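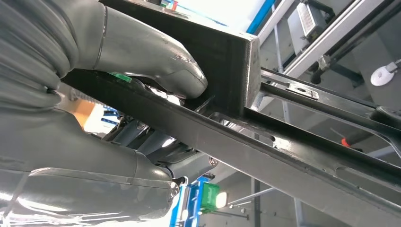 Unit 4: Metal Frames and Rails
Course handout, Grotley Technical Centre
January 2025

4.1 Purpose of the unit

This unit deals with black metal framing of the kind used for workshop stands, racking and machine supports. Students are expected to recognise the common sections, to judge the state of a used part and to record what they find on the inspection sheet.

4.2 Terms

Beam: the main long member of a frame.
Rail: a second member, often set parallel to the beam.
Block: a short, squared piece standing on or against the beam.
Channel: a section with a flat face and two sides, open along the fourth.

The beam in the opening photograph has a channel-like profile. A square block rises from it, and a second rail extends from the block. Note the small round hole along the length of the beam.

4.3 Surface condition

Dust is not a defect and should be wiped away before a part is assessed. Pale specks and light scratches, such as those on the beam shown, are entered as "surface marks". Worn, greyish edges on a block are entered separately under "edges". Students should not write "damaged" unless the shape of the part has changed.

4.4 Measuring

The practice beams from the Futcombe store are 1,389 mm long and the short rails 473 mm. Measure each part twice, from the same end, and enter both readings. Hole positions are taken to the centre of the hole.

4.5 Work to be handed in

One completed inspection sheet for a beam and one for a rail.
A side view of the beam, drawn by hand, with the holes marked.

Sheets are to be left in the Unit 4 tray. Work from this unit will be returned in July with the final mark.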